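Unit 4 Handout: Reviewing a Packaged Pick-and-Place Kit
Instructor: Wayne Poirier

The kit for this unit is the Jeltano bench set, sold through Hiebert. It comes as one arm, a two-finger gripper, a wrist camera, a fixed camera and a year of the Usik control software. The school price is $898 per seat with a minimum of two seats. Read the seller's data sheet before lab and bring it with you.

4.1 Camera placement

The data sheet says the fixed camera "covers the full work area." That holds only for an open table. Put a bin close to the lens and the side wall can fill nearly the whole view, with a strip of tabletop left at the bottom. 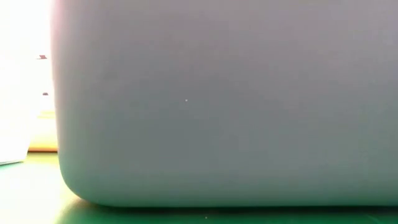
Treat coverage as a number that changes with the layout. In your review, state where the camera stood, how far it was from the nearest tall item, and what was on the table. Bright backgrounds matter too — a washed-out area gives the software little to work with.

4.2 Wrist camera and gripper

The wrist camera moves with the gripper, so the fingers stay in a known part of the view. Small parts in strong colors are a fair first test on the green top. Start with the fingers open and one part some way off, then run the approach at low speed.
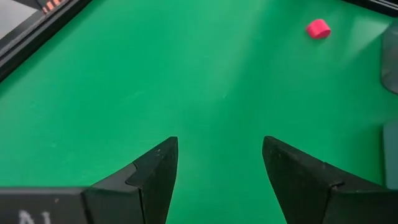 Record the start pose for each run. The Trillunville section logged 132 runs last term and left out the pose on 33 of them, and those had to be dropped. Use the same log sheet for both cameras.

4.3 What to turn in

Two pages, typed. Cover setup time, camera coverage, gripper fit, and the terms of the service plan (page 32 of the manual). Say whether you would buy the kit at the listed price. Drafts are due by 4 p.m. on lab day.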